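Brovix bolt-together shelving, blue – four months in

Quick one, I'm on my lunch. Bought these racks in July for the packing area, wanted to wait until they'd had some real use before posting. They have now.

What I got: the Brovix steel shelving in blue, enough bays to run the length of our back wall. Came to 1,661 delivered, which was less than Dollton wanted for the same run without braces. No discount, no freebie, paid with our own card.

Delivery. Fine. Driver dropped the pallet at the door and left. Uprights wrapped in pairs, beams in long boxes, all the hardware in one bag. ONE bag. Please, Brovix, split the hardware up by bay. I spent the first hour sorting bolts on the floor with a muffin tin.

Instructions are a single folded sheet. Drawings okay, words useless. It shows the diagonal braces going on last. Don't do that. Put them on while the uprights are still lying down, otherwise you're up a ladder trying to line up holes with one hand. Second bay took me half the time once I figured that out.

Assembly for one bay alone, first try – 60 minutes. With Severino helping, 18. So get a Severino.

Tools: rubber mallet, socket wrench, level. The wrench they include is a joke, threw it in a drawer.

Now the good. It does not move. Our old ones (Iglesias, the gray ones, had them forever) used to sway if you leaned on them to reach the back. These you can shove with your shoulder and nothing. It's the diagonals doing that I think. Anybody looking at the cheaper version with no braces, spend the extra.

Load rating is 400 a shelf, pounds, spread evenly. We're nowhere near that. Mostly crates and totes and flat cardboard, with the tape guns and label rolls on whatever shelf is at elbow height. Heaviest thing up there is a box of printer paper and it hasn't bowed.

Open sides and open backs, so you get light coming through from the ceiling strips and you can see if a shelf is empty from across the room. Didn't think I'd care about that. I do. The old ones had solid backs and it was like working next to a wall. 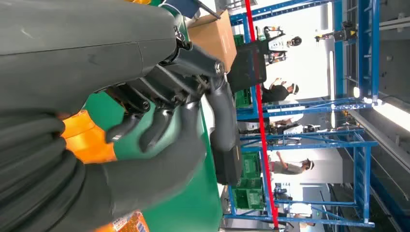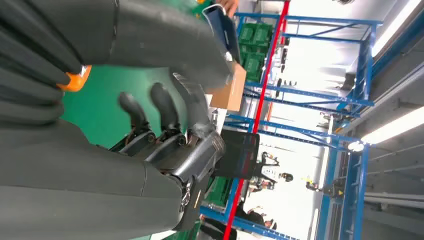

Blue racks behind the packing spot, both times.

Araceli Nieto left a comment on my first post asking if the paint chips, and saying hers started flaking at the beam ends before the second month, right where the hooks drop into the slots, and she'd only moved the shelves twice. She also wanted to know whether the feet have rubber on them because her floor is painted.

So, paint. Yes, a bit. Same place as hers, at the beam ends. I moved one shelf up a slot to fit taller totes and it took a sliver of blue off. Bare metal underneath. I dabbed it with touch up paint from the hardware store, not a perfect match, don't care. If you plan on changing heights every week it will bother you. If you set it once and leave it you'll probaly never notice.

Feet: no rubber on mine. Flat metal plates with a hole for anchoring. I cut up an old mat and put squares under each one. Araceli, do that before you load it, not after like me.

Other gripes, fast:

– Slots are close together, good, but not numbered. Counting slots with a flashlight in your teeth gets old. I marked mine with a paint pen.

– Beam clips are tiny and they fly. Lost two behind the compressor. Brovix sent replacements, took over a week, no charge.

– Edges on the inside of the uprights are sharp-ish. Wear gloves. Have a bandaid on as I type this.

– The blue online looks darker than the blue you get. It's more of a bright blue. I like it, Severino says it looks like a playground.

Crate fit, people always ask. Standard stacking crates sit fine and the beam lip stops them sliding off the front. Totes with the wider rim catch on the lip a little when you pull them out, you have to lift first. Took everybody a few days to get used too.

Would I buy again – yes, and I'm pricing another bay for the other side of the door. Four stars. Fifth star when they bag the bolts properly.

Gotta go, will answer questions tonight.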